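Kurgate Garment Handling Demonstrations: Data Card
Release 2, 2021-09-24
Maintained by Astau, Robot Learning Group

Overview

The Kurgate set holds 373 demonstrations of garment handling by a two-armed robot under remote control. In each one, a trained operator moves the robot through a task on a single item of clothing, and the robot's own sensors record what was done. The set is meant for work on learning from demonstration, in particular for policies that must deal with soft objects whose shape changes when they are touched.

The recordings were made at the Brinorholm site of Astau. Operators used Byun, the in-house control software, which passes the motion of two hand-held leader arms to the robot.

Contents of a demonstration

Each demonstration is stored in its own folder, which contains:

- video from the overhead camera
- video from the two wrist cameras
- joint positions and gripper openings for both arms
- the commands sent by the operator
- a short text label naming the task
- a notes file, present only where the operator entered a remark

All streams share one clock. Commands and measured positions are stored separately and will differ during fast motion or contact. Users who train on commands should not assume that the arm reached the commanded position at the same time step.

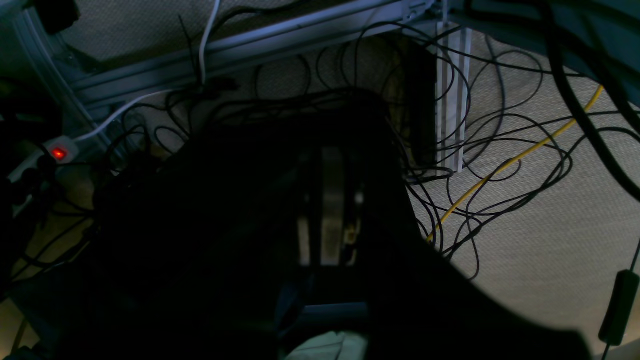 Recording begins when the operator presses the start pedal and ends when it is pressed a second time. Frames from before the arms are in their starting pose have been kept in the raw files. They carry the flag "idle" in the index and may contain views that have no bearing on the task. The loader skips them by default; set keep_idle to true to read them.

Tasks

Two tasks are included: "spread" and "fold". In the first, the operator opens out a bunched garment until it lies flat. In the second, the operator folds a flat garment into a compact shape. A demonstration belongs to one task only, even where the operator had to smooth the cloth again partway through.

Before each "spread" demonstration, the garment is picked up, dropped onto the table and left as it falls. No attempt is made to reach a standard starting shape. Operators were asked to leave labels, sleeves and collars wherever they came to rest.

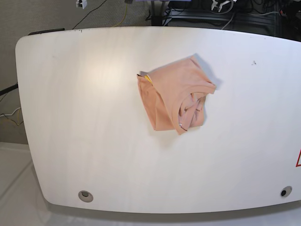 The same garment may appear in many demonstrations. The index lists a garment number for every folder, and the supplied training and test splits are divided by that number, so that no garment in the test split has been seen in training. Users who make their own splits are advised to do the same.

Operator instructions

Operators were told to work at a steady pace and to use both arms where the task allowed it. Regrasping was permitted. Where a grasp failed, the operator was to try again without stopping the recording – such recoveries are part of the data and have not been removed.

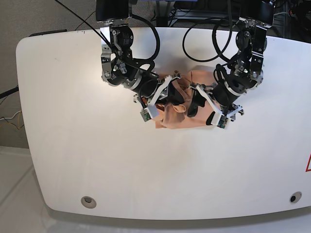
Figure: Left and right grippers at work on a peach-colored cloth, overhead view.

Left and right are always given from the robot's side. In the overhead video, the right arm therefore appears on the left of the picture. This applies to all file names, index columns and loader arguments.

Known limits

The arms hide part of the garment from the overhead camera during most contact. Wrist video is dark in some passages, and exposure was not corrected afterward. All recordings come from one site, so background and lighting vary little. The set should not be used alone to judge how well a policy carries over to another room or another robot.

Gripper force was not measured. An estimate based on motor current is given in the raw files, but it has not been calibrated and is supplied for reference only.

Changes since Release 1

The garment number was added to the index in March. Time stamps in the command stream, which were 2 samples late in Release 1, have been corrected. Preview clips are now limited to 3,000 frames; the full recordings are unchanged.

Terms of use

The data may be used for research and teaching. Copies passed to others must include this card. Errors should be reported to the data desk at Astau, with the folder name and release number.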